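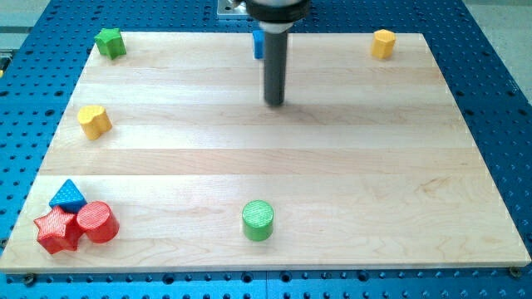 Members' Notices

Timber care: changes to the Stestham workshop scheme

The Donard Woodcraft Association has agreed new arrangements for members who wish to have boards, worktops and shelving refinished at the Stestham workshop. The arrangements take effect in July and apply to both household and trade members.

Items will be accepted at the side entrance on Fogh Lane between 9 am and 12 noon. Each item should be labelled with the membership number and, where known, the type of wood. Pale timbers such as maple and ash will be kept apart from oak and walnut during sanding, as dark dust can mark an open grain.

The standard charge will be £12 for a board up to 60 cm in length and £20 for a board up to 100 cm. Longer pieces will be priced on inspection. Members may choose between plain oil and a blend of oil and wax. Varnished items can no longer be accepted.

Boards made up of joined strips should be checked for open seams before they are handed in. The workshop is able to re-glue minor gaps, but will return any item that has split along its full length. Members are reminded that boards should not be left standing in water.

The former collection point at Pravura House has closed. Items still held there have been moved to Stestham and may be claimed on production of the original receipt until the end of September.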